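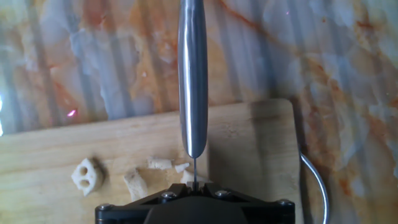
Skerker bench arm, knife in the jaws, lotus root on the board.

Skerker Bench Arm with Two-Plate Gripper
Sold and supported in North America by Gastbridge
Page last reviewed 10 Sep 2026

Short version for people comparing tabs: this is a single arm that clamps to a counter or a workbench and holds things. Under supervision it will also move them. We stock it, we fix it, and we like it more than most of what comes through the warehouse. We would not buy one to get dinner made.

What is in the box
Arm, counter clamp, gripper with flat metal fingers, wrist camera, power supply, 2 spare fingers, a hex key, and a printed manual that was clearly translated in a hurry. The controller is a separate line item. Please read that sentence again before ordering, as it accounts for a good share of our returns.

Reach and footprint
Reach is 900 mm from the center of the clamp. Leave the full circle clear. The clamp wants a straight edge and doesn't get along with rounded countertops. A stone top is fine if you use the rubber pads, and the pads are in the small bag taped inside the lid.

Can it do chores yet?
It depends what you call a chore. Skerker's own brochure lists food prep, tidying, light assembly and "everyday handling." We have gone through that list with a pencil.

Food prep. The gripper can hold a knife by the blade with the handle sticking up, and if you think about that for a second you will see how far it is from making soup. Cutting takes a tool held the right way around, food that stays put, and some sense of when the slice is finished. The arm has none of the last one. Lotus root is a fair test, being stiff and full of holes, and we wouldn't promise you an even slice. We don't recommend unsupervised use with blades, and neither does the warranty.

Tidying. Rigid items of known size, set down in known places: yes. A drawer that somebody else has been in: no.

Light assembly. Better. See the bench notes below.

Dishes, laundry, wiping down. Not offered, whatever you saw in a video. If a clip is sped up, divide by whatever number they put in the corner, and if there isn't a number, ask for one.

Bench notes 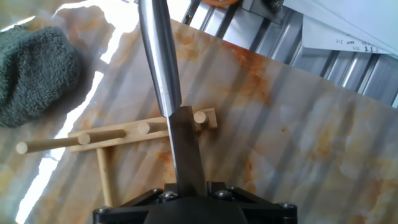 By Rawiri McKinnon, Gastbridge product desk

I get asked for the shop-floor answer more than the kitchen one, and I find it easier to give. Pegs, dowels, flat boards with something round to line up against: this is the sort of work where a small arm has a chance. Wood doesn't squash. A dowel is the same dowel every time you reach for it. You can make a fixture in an afternoon and the fixture does half the thinking.

The other half is where my doubts are. Polished parts and glossy tops throw glare, and a wrist camera looking at glare is looking at nothing useful. My first advice to any buyer is to spend on lighting before spending on software. Matte mat, soft light from two sides, nothing shiny in view that doesn't need to be. It's dull advice and people skip it.

Second, the fingers. The stock pair are flat metal plates, good on flat things and poor on round ones. A tapered metal rod is about the worst shape you could hand them. Mikuš makes a set with a V groove that fits the same mount, and if your parts are round, add it to the order now and save the shipping.

Third, speed. My question for every automation purchase is how long the job takes a bored person with two hands. Write it down. Then have the vendor run the same job, start to finish, with resets and dropped parts left in. I ran our peg routine 33 times before putting my name on this page. It dropped the part in 3 of them. For a teaching lab that's pleasant. For a shop that has to ship on schedule, it means somebody is standing next to the machine, and you were hoping to have that person elsewhere.

I'd still take it over the Harkumden arm at this size. The Harkumden moves more smoothly and its software is nicer to look at, but you can't change a finger on it without sending the wrist back.

Who buys this
Schools, hobby shops, small research groups, one bakery that uses it strictly for labeling. We have talked several restaurants out of it.

Who should wait
Anybody whose plan has the words "and then it just" in it. Anybody replacing a person. Anybody with kids or pets in the same room as the counter.

Handing tools over
The release is a soft button on the wrist. Set grip force to low before your hand goes anywhere near the fingers, take hold of the tool first, then press. Thin shafts can twist in the plates, so keep the pointed end facing down and your face out of line with it. Roll up sleeves. 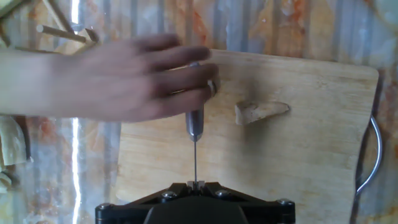

Abdicating the boring jobs was the whole reason one customer, Delphine, wrote to us, and she has let us quote her. "I bought the arm in November and I still chop my own vegetables. My hand is on it so often that I've stopped calling it automatic. It's a very steady clamp that I can talk to through a laptop. I don't regret it, but I'd have paid clamp money if anyone had offered."

We passed that along to Skerker and got a polite reply about the next firmware.

Ordering notes
Left- and right-hand clamps are the same part. Spare fingers ship in pairs. Controllers bought elsewhere will work, though we can't help you set them up. Open-box returns are accepted if the rubber pads come back too.

Related items: V-groove fingers (Mikuš), matte bench mat, long controller cable, replacement wrist button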